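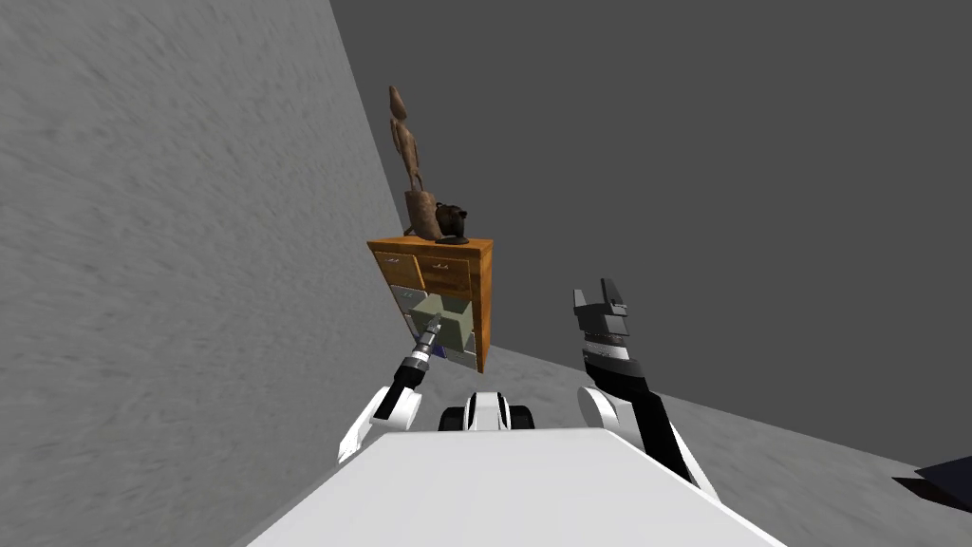

Small wooden cabinet with a lower drawer pulled out

Tarach Furniture Care, Rullalbridge: your questions

Hello, and thank you for stopping by. Fereshteh Golestani started this page when the same questions kept landing in the shop inbox, and it has grown a fair bit. If yours isn't covered, do write to us, as we love hearing about old furniture (and we may well write back at greater length than you were hoping for).

My drawers stick every June. Is something wrong with them?
Very probably not! Wood takes up moisture from the air and swells a little, and a drawer that glides along in January can turn stubborn by early summer. Take the drawer out, rub a plain white candle along the runners and the bottom edges of the sides, then slide it in and out a few times. Please don't plane anything down in damp weather, however tempting it is – by winter you may have a drawer that rattles.

Can I use spray polish?
We would rather you didn't on anything old. A soft dry cloth does for most weeks of the year, and a thin coat of beeswax once or twice a year is plenty. Put on far less than you think you need, leave it for a quarter of an hour and then buff it.

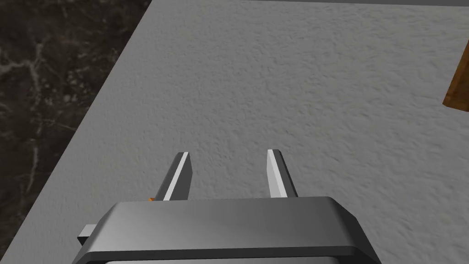

Gripper above a light grey textured tabletop

How do I get rid of a white ring left by a mug?
A white ring usually sits in the finish and hasn't reached the wood, so there is hope. Try a little wax on a soft cloth, working along the grain, and be patient with it. Dark rings are another matter, and we'd ask you to bring those in before trying anything stronger.

My handles are loose. Should I glue them?
Tighten the screw from inside the drawer first. If the hole has worn too wide, a sliver of matchstick and a dab of wood glue will give the screw something to bite on. Lâm Chu keeps a tin of odd handles on the counter too, and you are very welcome to have a rummage.
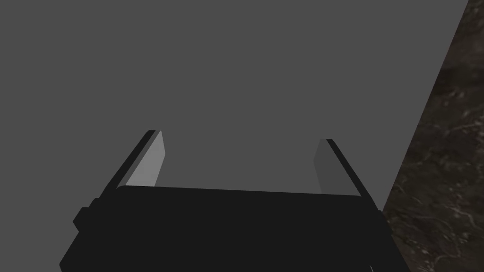 Dark parallel-jaw gripper from just behind

Do you collect?
We do, within 4 miles of the shop, and there's no charge if you book the work with us. Further out, we use De Smet, who will quote you directly. Do empty the drawers beforehand, and have a feel right at the back, where letters and odd buttons like to hide.

What does a repair cost?
Freeing and waxing a set of drawers starts at £200, which includes small repairs to the runners. Refinishing depends so much on the piece that we like to see it first. A few clear photos by email will let us give you a first idea.

How do I find you?
We are in Unit 331 at the Wevalura yard, through the arch and on the left. Ring the bell twice, please – the workshop is at the back and the radio is usually on.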